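Courses > Work and Welfare > Handouts > Week 2

February
Posted by the course tutor

INFORMAL WORK AND SOCIAL PROTECTION: notes

Carry on from last week. We had the definition, now who pays and who doesn't.

1. Contributory schemes

Worker pays in, employer pays in, state sometimes tops up. Fine if you have a contract. Street traders, home workers, day labour on building sites: no employer on paper, so half the contribution never arives.

Case: Proston market traders' fund. Flat fee of 200 a month, covers sickness and funerals only. No old-age benefit. Traders drop out in the slack season and lose cover at once, which is when they need it. Compare Gilbert, where a missed month can be made up later.

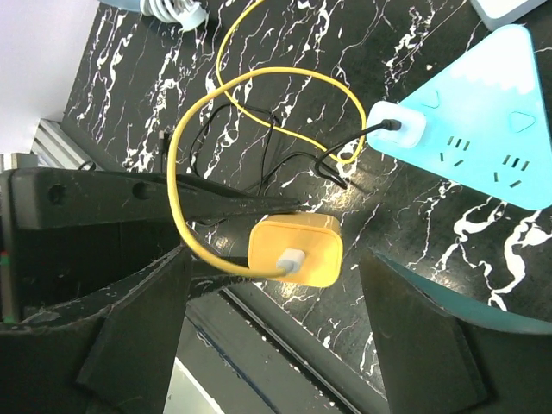

2. Labour inspection

Law may be perfectly good. Enforcement is the weak bit. In Nenon there are 2 inspectors for 4000 registered workplaces, and unregistered ones are outside the count altogether. Fines low, so cheaper to pay up if caught than to register staff.

Note the subcontracting problem: Clera (cleaning firm, see reader) registered its office staff but hired cleaners through agents. Who is the employer? Courts split on this. Know both arguements for the essay.

3. Non-contributory

Social pensions, cash transfers. Tax funded. Reach people the schemes in section 1 miss, but amounts small and age limits high. Means test or universal? Read the Gilbert chapter before the seminar, skip the appendix.

Essay: 2000 words, one country or two compared. Titles to me by email first. References not included in the count.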